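How to voice-track a four-hour radio shift in Clelent

Updated 3rd September

Voice-tracking is the recording of a presenter's links ahead of time, so that the playout system can place them between songs, spots and station IDs. The procedure below is for presenters on the Flikach network who record at the Stellberg studio or at home. It assumes you have a login, a headset and a program log that has already been scheduled by the music director. It does not cover live assist or talkback.

Before you start

Check that the log is final. A log is final when its status reads LOCKED in the day view. If you record against an open log, any song moved later will take your link with it or leave it behind, and a back-announce for the wrong song is the most common fault reported on the overnight shift.

Check your library sync as well. The Stellberg library holds 3,556 items and a remote machine must have the intros and outros of every item in your shift, although not the full audio. Open Library, then Sync, and choose Heads and Tails. Missing items are listed in red. Leave the machine alone until the list clears.

Print or export the log. Mark the fixed points first: news on the hour, network promos, weather. Then mark the links you intend to record. In a standard shift there will be more slots than you need.
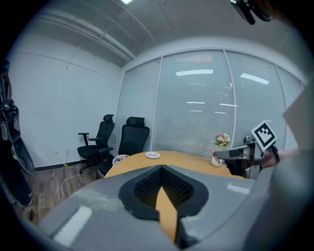
Noreen Hayes writes that she marks the fixed points in a second colour and records the links on either side of them before anything else, then goes back to the top of the shift. It keeps the time checks out of the wrong hour, she adds, and the rest can be done in any order.

That method works in Clelent, as each link is saved to its own slot. If you use it, switch off Auto-advance first.

Setting levels

1. Set the microphone input so that normal speech peaks at -12 dBFS. Speak at the volume you will use on air. Reading the list of track titles is a suitable test.

2. Turn off any noise suppression built into the headset driver or the operating system. It clips the start of words when speech follows a gap.

3. Load the network preset in the Vītola channel strip. The preset applies a high-pass filter, light compression and a de-esser. Do not add a limiter. The transmission chain has one.

4. Record ten seconds of room tone and save it in the slot marked RT. The editor uses it to fill joins.

5. Play a test link against a song intro through headphones. If the voice disappears under the music, adjust the duck depth and leave the microphone gain where it is.

Home users should also listen for refrigerators, ceiling fans and evaporative coolers. The high-pass filter removes the lowest part of a fan's noise and very little else.

Recording a link

Each link has three events on the screen: the outgoing song at the top, your voice in the middle, and the incoming song at the bottom. The segue is built while you speak.

1. Select the slot and press F5. The tail of the outgoing song plays.

2. Press the space bar when you want to begin speaking. Recording starts on the key press, so allow a short breath before the first word.

3. Press the space bar again to start the incoming song under your voice. Its intro time counts down at the right of the window.

4. Finish before the countdown reaches zero, and press Enter.

5. Listen back once. Press S to save or R to discard and repeat.

If you run over the intro by a small amount, drag the incoming song to the right in the segue editor. Anything longer than 2 seconds should be recorded again. Dragging the song that far leaves you talking over nothing, and the gap is audible once the compression in the transmission chain lifts the room tone.

Intro times are entered by hand and some are wrong. Where a song has a false start, or a quiet vocal ahead of the first verse, the music director should have entered the shorter figure. Report errors by item number. Item 83, the long version of the network ident, still has no intro time at all and should be treated as if it were zero.

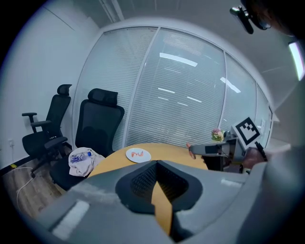
Time checks and dated content are the next thing to settle. Clelent displays an estimated air time beside each slot. The estimate drifts during the hour as spots are added or dropped, and it is corrected only at the fixed points. For that reason, give exact times only in the link directly after the news. Elsewhere, use "just after half past" or leave the time out.

Do not record the following:

Current temperatures or traffic conditions
Sports scores for a match that will not be finished when you record
Competition lines or anything that asks the listener to call now
References to what another presenter has just said on air

Forecast weather may be recorded if the link will air on the same day. Tick Expires on the slot and enter the end time. An expired link is skipped and the two songs are joined with the default segue.

Artist birthdays, tour announcements and chart positions are allowed, but note the source in the comment field. Producers check the comment field when a listener complains.

Checking the shift

When all links are recorded, run Tools, then Verify Shift. The report lists empty slots, overlaps, links with no following event, and any voice track with a peak above -3 dBFS. Empty slots are permitted. The other entries must be cleared.

After the report, audition the joins. Hold Ctrl and press the down arrow to move from one segue to the next without hearing the songs in full. A shift of 4 hours can be checked this way in one sitting. Listen for:

Clipped first consonants
A link recorded at a different distance from the microphone
The same phrase used to open consecutive links
Song titles that do not match the log

The second of these usually follows a break. If you stop for a meal, repeat the level test when you sit down again and compare it with your last saved link.
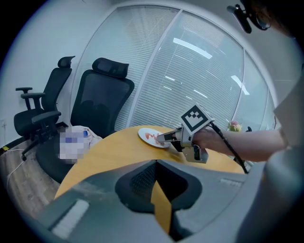 White plate on a round table.

Submitting

Press Submit Shift. The status changes from RECORDED to QUEUED and then, once the audio has been uploaded, to READY. Only READY shifts will play. On a slow connection the upload may stall at QUEUED; closing the lid of a laptop will stop it altogether. Reopen the program and choose Resume.

The cut-off for overnight shifts is 4 pm on the day of broadcast. After that time the log is handed to the duty producer and your slots become read-only. To change a link after the cut-off, ring the Stellberg desk and quote the hour and slot number.

Logs from before April used a different slot numbering and cannot be verified with the current version. Open them in Archive view if you need to reuse a link, then export the voice track as a WAV file and import it to the new slot. The segue points are not carried across and have to be set again.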